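The trial kit came to the repair shop in March, in a gray case with four latches. Rainer Thiele signed for it and put it under the bench, where it stayed until his daughter asked what it was.

"A gripper," he said. "You hold it in your hand and do a job with it. It records what you do. Then they put the recording into one of their arms and the arm does the job."

"Whose arm?"

"Kadura's. They want me to buy two."

He had fixed shoes on Drostgate for most of his life. Lately he had also taken returns for Schwerdtfeger, the mail-order house, which sent him pairs that had come back from customers. He looked them over, cleaned them if they needed it, and put them back in boxes. Schwerdtfeger paid by the box and did not pay much. The woman from Kadura had worked out on the back of her card that two arms would do it for less.

The rental was 260 a month after the trial. He had written the figure on the wall calendar and circled it.

He read the booklet that night. It said to start with an easy table. Put out a box, put out a pair of shoes, put a few other things nearby so the arm would learn to leave them alone. Pick up one shoe, set it in the box, pick up the other. Do this 12 times, then move everything and do it again. A page near the back showed how the company did it in its own demonstration room.

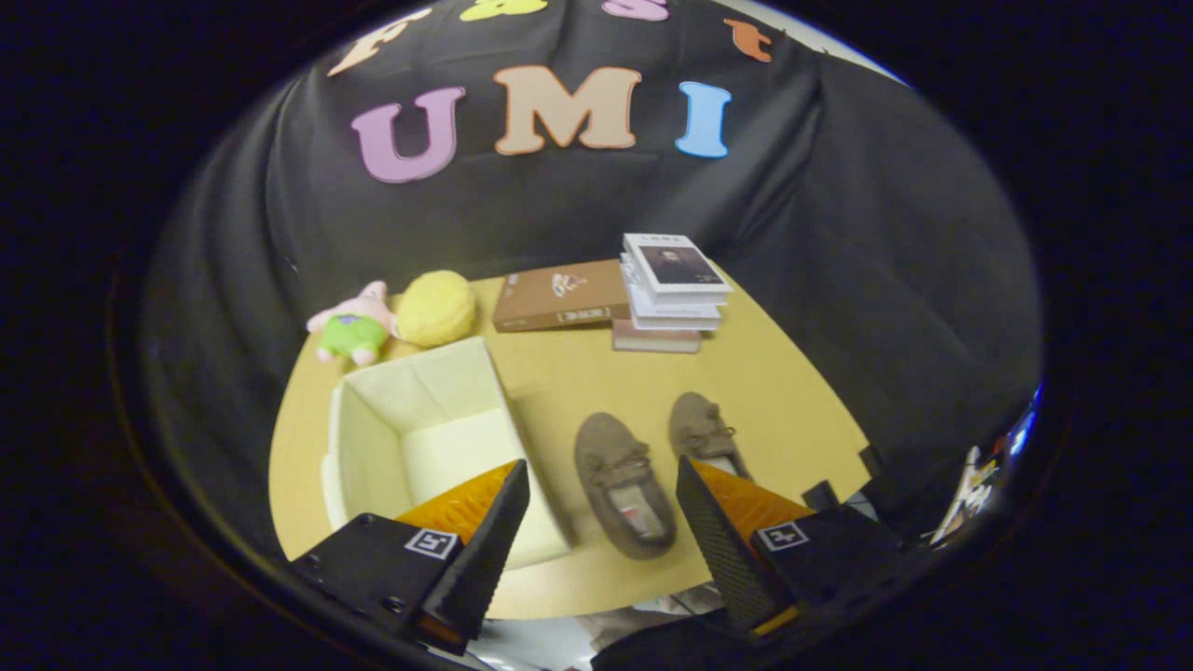
Packing a pair of shoes: two moccasins and an open box, with other items left on the table.

Rainer studied the page for a while. He would have put the shoes in heel to toe. He did not know if that mattered to them.

"They've got a starfish," his daughter said, over his shoulder.

"I see it."

"It's wearing shorts."

He turned the page.

In the morning he cleared the long table and set out a box, a pair of brown loafers, a tin of wax and the radio. He picked up the gripper. It was lighter than he expected, and it pulled a little to the left. He closed the fingers on the first shoe and lifted. The shoe swung, and he put it down again.

It took him most of an hour to get one pair into the box. He had packed thousands of pairs by hand and had never thought about where he held them. Now he had to. If he took the shoe by the heel it tipped. If he took it by the side it came up straight, but then it would not clear the wall of the box unless he turned his wrist, and his wrist did not like to turn that far anymore.

By noon he could do it without stopping. By four o'clock he had all 12, and he moved the box to the other end of the table and put the radio where the box had been. His daughter brought him coffee and stood there watching.

"You're talking to it," she said.

"I'm not."

"You said, 'Now the left one.'"

He drank the coffee. Then he did six more.

The recordings went off to Kadura, and an arm came back with a man named Flurketti, who bolted it to the end of the table and plugged it in. He was young and polite and ate his lunch standing up. He put out a box and a pair of boots and pressed a key.

The arm went down and took the first boot by the side. It lifted it straight up, carried it over the box and turned its wrist. Just before it let go, it stopped. It waited a second, gave the boot a small shake, and lowered it in.

"Huh," Flurketti said. "What's the shake for?"

Rainer looked at the boot.

"Stones," he said. "You'd be surprised what people leave in a shoe."

"Do you want me to take it out? I can leave those parts off. It'd be faster."

The arm had gone back for the second boot. It took it by the side, turned, waited and shook. Something small dropped out and rolled across the bottom of the box.

"No," Rainer said. "Leave it in."

He went to get the tweezers. Flurketti wrote something on his sheet and asked him where to send the bill.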